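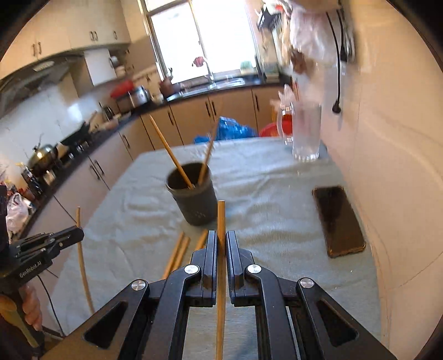

3 min read

Kitchen tips for people who rent out the spare cottage

Posted Monday, January 12, 2026

Guests will forgive a lumpy mattress before they forgive a dull knife. They've driven four hours to Rorkumum, they've bought a tomato at the farm stand, and now they're sawing at it with something that came free with a cheese board. We've been letting the cottage on Ulis Lane for 14 summers and have read every review, some of them twice and with a drink.

Knives. Buy two decent ones and a cheap bread knife. Sharpen them in June, before the season, and again whenever you catch yourself pressing. Keep them in a drawer sleeve. A knife block in a rental collects crumbs, and one year it collected a Canadian quarter.

Pans. Nonstick lasts a season if you're lucky, and by August somebody has been at it with a fork. Put out one cheap nonstick skillet for eggs and replace it every spring without grieving. For everything else use stainless. Burned bottoms come clean if you cover them with water, add a spoonful of baking soda and simmer until the black bits lift. Guests seldom do this. They hide the pan in the oven, so check the oven.

Glasses. Whatever you own, own the kind the hardware store in Valdebenito still stocks. We started out with a lovely matching set from a shop that closed.

The drawer by the stove needs a can opener that works, a corkscrew, kitchen scissors, a vegetable peeler and a lighter. Take out the melon baller. Take out the takeout soy sauce too, however sentimental you feel.

Oil, salt, pepper, coffee filters. If you leave nothing else, leave these. We put the oil in a small bottle and refill it between bookings, after wiping the neck with hot soapy water so the next people don't stick to it. The big jug lives in the locked closet with the good towels.

Refrigerator smells. Empty it completely after each stay, mustard included. Wipe the shelves with warm water and a little baking soda, and pull the rubber seal open with a finger to get into the folds. An open box of baking soda on the top shelf is fine for 30 days or so. Write the date on it or you'll be introducing it to your grandchildren.

Sink. Hair catcher, always, even in the kitchen. Don't ask.

Instructions. One page, large type, taped inside a cabinet door. Ours used to be a binder with tabs. In all those years the only page that showed any wear was the Wi-Fi password. The stove gets two lines now, the trash gets three, and the number for Wikitz Plumbing is at the bottom in red.

Before you lock up, run the tap, smell the sponge and throw the sponge away.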